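Ticket: Nest box stream at Rundell freezes overnight
Opened by: Siham Shehata
Assigned to: Gyu-bin Shin
Status: Open, monitoring

Reported problem
The kestrel box stream stops updating after dark. Chat viewers see the same still until morning, and the clip tool saves nothing. We lost the second egg because of this – the log goes straight from one egg to two.
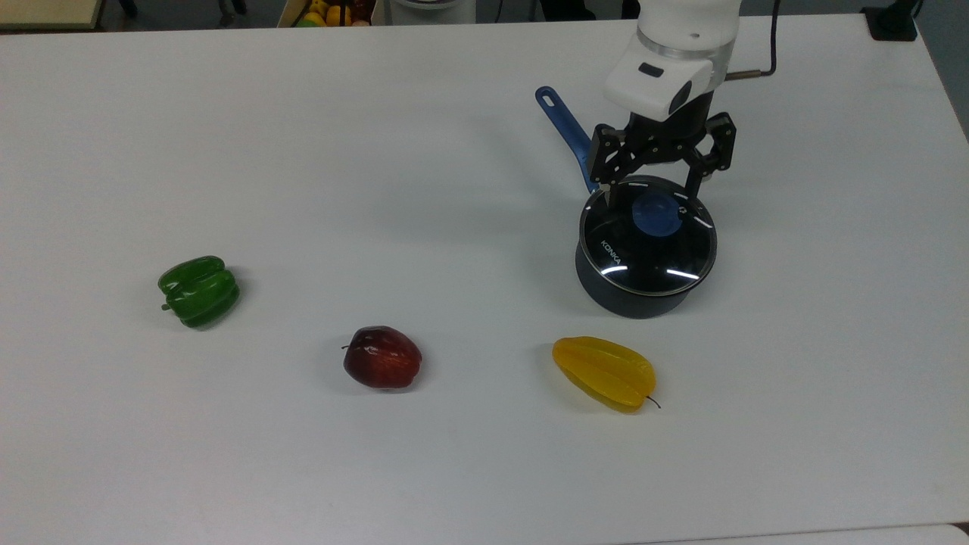 Checks so far
1. Restarted the encoder from the Rallmont office. Stream came back, then froze again at 2:20 a.m.
2. Read the switch log. Port 3 dropped 258 times in one night.
3. Lowered the bitrate from 6,000 to 3,000. Fewer drops, still a freeze.
4. Compared with the Nasr owl box, same model and firmware. No drops there.

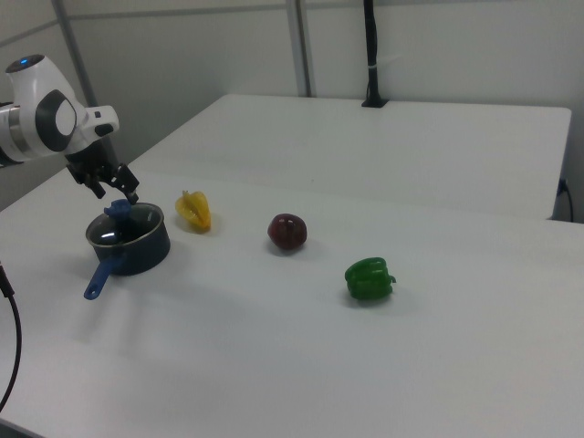
That leaves the cable run up the pole, 79 feet with one outdoor joint. The female is sitting tight, so no one climbs until the chicks are banded. I can reach the lower joint from the ground and will remake it in the afternoon, while she is used to people on the path.

Update, Gyu-bin
Lower joint remade, green corrosion on two pins. Port 3 dropped 20 times last night and the picture recovered each time. Leaving this open. Siham, please post the new clip times in the Zullier chat.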